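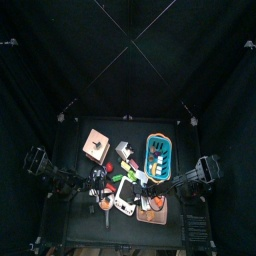 Toy Library and Play Resources Team

Gallery: sorting the small toys

Hello, and welcome to our little corner of the website. If you have borrowed from us before you will know that the big things (the ride-ons, the play kitchens, the sand trays) more or less look after themselves, and that it is the small things that keep us busy. A block goes home in the wrong bag, a piece of play fruit rolls under somebody's sofa, and before long a set that started out complete is three sets that aren't. So this page is given over to the sorting table, with a line or two on the sorts of things that end up on it, and a few notes for families and playgroups who borrow from us. I had meant to get this up in December and here we are on Feb 23, 2021, for which I am sorry!

The pink box
The peachy pink one with the small black knob on top, over towards the top left of the table. It is wooden, and I am very fond of the colour, which goes with nothing else we own. Wooden pieces like this get a wipe with a barely damp cloth and then a dry one straight after. Please don't soak them at home, however sticky they have become. Bring them back sticky and we will see to it, we really don't mind.

The white and grey toy
Next to the box, sitting at a bit of an angle. Toys with darker details on them are best cleaned with a soft brush, as a cloth only pushes the crumbs further in. An old toothbrush is ideal (a clean one, I hardly need say) and a cotton bud will manage the corners.

The blocks
A pale yellow one and a pink one, side by side. We go by shape first and colour second when we put blocks away, which a few of our helpers think is the wrong way round, and I have been told so at some length over tea. My feeling is that a child who is building wants another one the same shape and will cheerfully put up with it being pink. If you sort by colour at home, do carry on, only don't feel you must do it for our sake.

The red ball
Round, red and glossy, and possibly an apple or a tomato. Anything that might be play food goes into the food box in our system, and anything that is plainly a ball goes in with the balls, and there is a small dish for the ones we can't agree on. Children have no trouble at all with this. Whatever it is on the shelf, it will be soup by the end of the morning.

The green pieces
One bright green and another more of a lime, near the blocks. Loose pieces that have lost their set are kept for three months in case the rest turns up, and then they go into the mixed bags. The mixed bags are, as it happens, the most borrowed thing on our list. Declan Tipoki packs them, and he has a real gift for putting together things that have no business being together and making you want to tip them out on the carpet that minute.

The basket
Teal plastic with an orange rim and slots in the sides, over on the right. I would recommend a slotted basket to anyone with toys to keep tidy. You can see what is in it without emptying it, the grit falls through, and it can be rinsed in the bath with everything still inside. Do give it a good shake afterwards and leave it to drain on a towel overnight, as the bottom layer always takes longer to dry than you would think.

A few things about borrowing
We have 127 sets on the list at present and you may have up to 3 out at a time. Playgroups can have more by arrangement, so please do ask. Each set has a card inside the lid of its box or tied to the bag saying what should be in it, and it is a great help if you tick the card before you bring things back, even if the answer is that something is missing. Nothing is charged for a lost piece. We would far sooner know, and then we can look out for a match among the odds and ends.

If you have small toys you would like to pass on, we are always glad of blocks, play food and good sturdy baskets. We can't take soft toys just now, and we can't take anything with a loose battery cover. Leave donations in a tied bag with your name and a phone number on it, so that we can thank you properly.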